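Slide 4 - the one-thing table

Okay, so this is where I slow down. Ask who here has a kitchen table they can see the top of. Wait for the laugh, it always comes.

Tell the Hultarley story. I had 2 weeks in that rental, hardly any stuff with me, and I ate breakfast at a clear table every single day. Then I came home to mine - mail, chargers, a bag of onions, a Gokine catalog from September. Youssra Kamel still teases me about the onions!

So my rule now is small. Before bed, everything leaves the table unless I'll use it at breakfast. Don't sort it, just move it (sorting is slide 6, don't jump ahead).

Mention color here too. Pale things on a plain pinkish-beige background, a bit of white, a bit of soft teal, and your eyes get a rest.

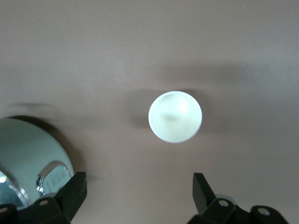
And please don't go out and buy trays. I did that, I spent 300 dollars on trays, and then I had a tray problem. Setareh Ghorbani took most of them, bless her.

Pause for questions, then click to the hallway.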